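Household Chores Work Package: Progress Report to Kellholm
Prepared by Ngân Lò, Boveton

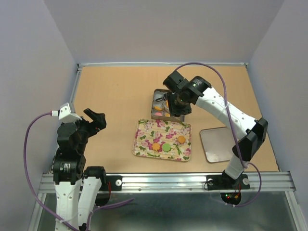 Page last changed: March, 16:20

Work since the previous report covered small-item sorting with two arms. The current task uses a storage box of small colorful pieces, a floral tray and a plain gray tray. Three flat pieces lie on the floral tray, two of them orange and one green.

The target remains 500 logged attempts per task and 1,000 for the package. Sorting is on schedule. Folding is 7 days behind - the delay is in fixture delivery from Trokgate.

Flat pieces are still the main source of failed grasps. Wahyudi Ngau has revised the approach angle and will rerun the last 20 failures. Unattended use in a home is not supported by the results to date.

No change to the budget is requested. Folding trials start once the fixtures are fitted.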